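My Knee and I, Week Six

9 September 2018

I tore my meniscus in July getting out of a parked car. The car was fine. People want a skiing story, so I have started telling them I was in Galtgate at the time, which sounds steep.

The surgeon was pleased with his work and showed me photos of it. I nodded the way I nod at wine labels. Then he handed me over to the physical therapy people at Varela, where I have now spent enough mornings to have a favorite chair.

My homework is 40 heel slides a day and 20 straight leg raises, morning and night. I do the heel slides on the kitchen floor in one sock. The dog thinks I have finally come down to her level and brings me things.

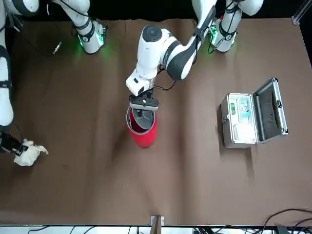

What it costs

The bill for the MRI came to $1,565 before insurance and $224 after, and I had to call twice to get it from the first number to the second. The hold music was a pan flute. I did my ankle pumps to it, so I suppose that was covered too.

The brace was extra. It has four straps and I have yet to put them on in the same order twice. Going downstairs I still lead with the bad leg and say "bad" out loud, which my neighbors on the landing have been very decent about. 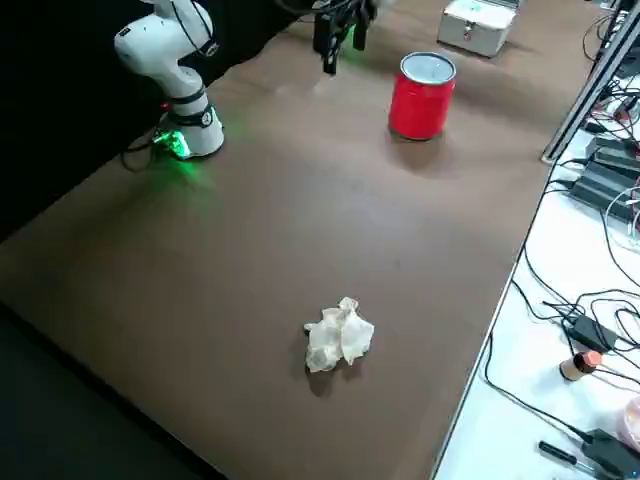

White arm, green light, brown tabletop.

On Thursday I bent the knee far enough to tie my own shoe. It took a while and I was out of breath, and then I had to take the shoe off again because it was the wrong one for the brace. Next week they want me on the stationary bike.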